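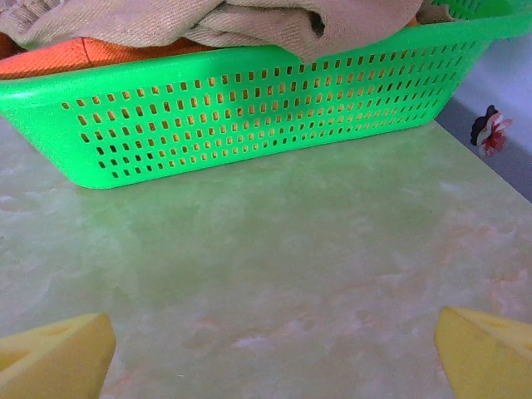

Praltwood, July

How Cloth Dries

A wet towel holds water between its threads. Cotton threads are made of tiny fibers, and water clings to them. To dry the towel, the water must turn into a gas called water vapor and move into the air. This is evaporation.

Evaporation does not need boiling. Water molecules move at different speeds, and the fastest ones leave the surface first. Warm water has more fast molecules, so a towel at 38 degrees Celsius dries sooner than the same towel at 22 degrees.
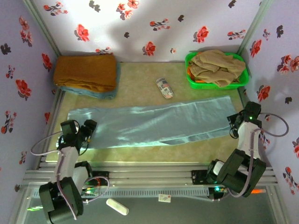 Air matters too. Air that already holds a lot of vapor takes up more very slowly. Wind carries the damp air away and brings drier air in.

Folding slows drying. A towel folded twice has 4 layers, and the inner ones hardly touch moving air.

Word to know
Humidity: the amount of water vapor in the air.

Text: Rostam Sharifi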